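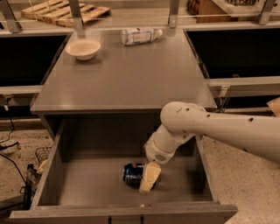
Minutes, Kendolness Open Lobbying Group

May 14, 2020, by video call
Minutes by Kiều Đặng

Hi all, it was my turn to take notes again, so these are in my words and you can blame me for the tone. We started late because half of us were stuck in the waiting room and I was the one who was supposed to be letting people in (sorry!). The last minutes were approved with one fix: the Doltevska contract is with the port authority, and I had written the port itself, which is a separate legal body. I've changed it on the website.

1. The Doltevska filing

Most of the evening went on this. Doltevska sent in its spring lobbying report for the port authority work, and it's four pages long, 4 whole pages, after last year's single sheet! We were pretty pleased until we read it. Page two lists meetings with "city staff" and gives no names or departments. I said that I thought the ordinance required both. We pulled it up on the shared screen and it does, in the section on contacts, although it lets the firm file an amendment within 22 days of being asked.

So we're asking. I'm writing to the clerk's office to request the amendment and I'll copy the firm. There was some back and forth over whether to go to the newspaper at the same time. I was for it, I'll admit, but most people wanted to give the firm its chance first, and I lost that one fairly.

2. Planero and the registration question

Planero says it does "community outreach" for the Phan Street developers and so doesn't need to register as a lobbyist. Its letter came in the day before the meeting and I read it aloud, all of it, which took a while. The argument is that its people only talk to residents. But the council's visitor log has a Planero name in it twice in the month before the zoning vote, and to me that's a contact, plain and simple.

Others weren't so sure. Somebody could drop off a flyer and sign the log. We agreed to file a records request for the emails on both dates before we say anything in public. The threshold for registering is $500 in a quarter, and we have no idea yet what Planero was paid or what for, so please don't repeat the lobbying claim as fact on the neighborhood page. I know it's tempting.

3. Comments on the draft ordinance

The council is taking written comments on the new version through August. Things we want in ours:

Late fees. The draft sets them at $200 flat, however late the report is. We'd like the fee to grow each week.

Former employees. The draft has a one-year wait before ex-city staff can lobby their old department. We'd like two years. One member thinks one year is plenty and asked me to put that down, so I have.

Searchable reports. Scanned pages that you can't search are driving me up the wall, and I got a bit loud on this. Everybody agreed anyway.

I'll do a first draft and send it around. Please mark it up in the file and don't email me separate versions, I beg you.

4. Anything else

The website bill is paid. The council has moved its public comment to phone only for now, and you have to sign up by noon on the day of the meeting. If you've never done it and want a practice run, call me, I'm happy to play the council president.

To do

Kiều: letter to the clerk on Doltevska, first draft of our comments, records request on Planero.
Everyone: read the draft ordinance before we meet again.

Next meeting will be by video again, same link as this one.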